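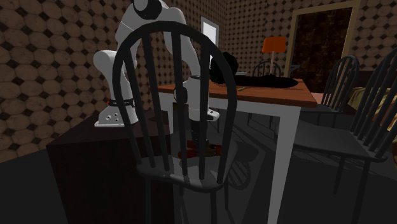 A simulated arm lowers its gripper to an item on a chair seat in one of the Hustmont rooms.

Monday, June 10, 2019

Robotics software firm Grasa has begun a second round of example gathering for its pick-up system, this time entirely in simulation. The company said the new set, named Rumen, will hold 393 rendered rooms when it is finished, and that 240 of them are already in use.

The work is being done at the firm's Hustmont office, where six operators steer a simulated arm through short household tasks. Each attempt is saved with the joint positions, the state of the gripper and the rendered views. A learning system is later trained to copy the recorded motion from the views alone.

Grasa's first set was gathered last October on a real bench, with one arm and a fixed group of objects on a bare tabletop. The trained system did well on that bench and poorly away from it. When objects were moved to a lower surface, or when something stood between the viewpoint and the arm, the share of good grasps fell sharply, according to a technical note the firm released with the announcement.

"The old examples all had the same table, the same wall and a clear line of sight," said Kornél Pap, who leads data work at Grasa. "The system had learned the bench. We want it to learn the object."

Rumen is meant to fix that by varying the room. Wall and floor surfaces, furniture, lighting and the viewpoint are drawn again for each room, and the arm's target may be placed on a table or on a chair. Chairs are a deliberate part of the design. A slatted back hides parts of the arm and the target in thin strips, and the strips change as the arm moves. It also throws a barred shadow, which earlier versions of the system tended to treat as an edge.

Viewpoints are not corrected when furniture gets in the way. A room is rejected only if the target is hidden completely at the start of the attempt, or if the arm cannot reach it without passing through a solid object.

Operators work with a hand controller and a screen. They are shown the same views that will be given to the learning system, plus a second window with a free viewpoint that is not recorded. Pap said the second window was added after the first week, when operators were spending too long trying to judge height above a seat. The note says the change shortened the typical attempt but made the recorded paths straighter, and the team is still deciding whether that is a good thing.

Each operator completes 40 accepted attempts per shift. An attempt is accepted if the target is lifted clear of the surface and held until the timer runs out. Failed attempts are kept in a separate folder. They are not used to train the motion itself, but a smaller model is being trained on them to predict, partway through a reach, whether the grasp is likely to fail.

Hand tools and other items with more than one part make up a large portion of the targets. They are harder to simulate than blocks or cups. Thin parts can sink into the gripper pads or spring away when the solver corrects the contact, and an attempt spoiled in this way teaches the wrong lesson. Grasa now runs a check on every saved attempt and throws out those in which the contact force jumps between two steps.

The physics settings were supplied by Sugawara, a simulation contractor that also built the room generator. Sachiko Katayama, an engineer with the contractor, said most of the effort had gone into friction and surface contact, with less spent on the look of the rooms.

"The rooms are plain on close viewing, and some of the combinations are odd. You get tile patterns that no one would choose for a wall," Katayama said. "That does not matter much for training. If the pads slide on a handle when they should grip it, that matters a great deal."

She said friction values were measured on a small group of real objects and then spread over a range, so that no two rooms behave in exactly the same manner. The mass of each target is varied as well. Lighting is changed independently of the physics and can be drawn again after an attempt is saved, which lets one recorded motion be rendered several times under different conditions. Grasa counts these as a single example in its totals.

Whether the simulated examples will carry over to real hardware has not been tested in full. A short trial in May used a system trained on the first finished rooms and ran it on the original bench. The note reports that it reached the correct object more often than the older system but closed the gripper too early on low, flat items. The team puts this down to a delay in the real gripper that was missing from the simulation. The delay has been modelled since, and attempts recorded before the fix are being replayed with the new timing.

A full trial is planned once the remaining rooms are done. It will use real chairs and tables in a room set aside at Hustmont, with objects that do not appear in either set. Pap said results would be released whether or not they favoured the new data.

Grasa does not plan to sell the set. The firm said the room files and accepted attempts would be offered to university labs under a research licence, with the failed attempts to follow at a later stage. The room generator belongs to Sugawara and is not part of the release.

We use cookies to improve your visit and to measure traffic. By continuing to browse this site you agree to our use of cookies. Accept | Manage settings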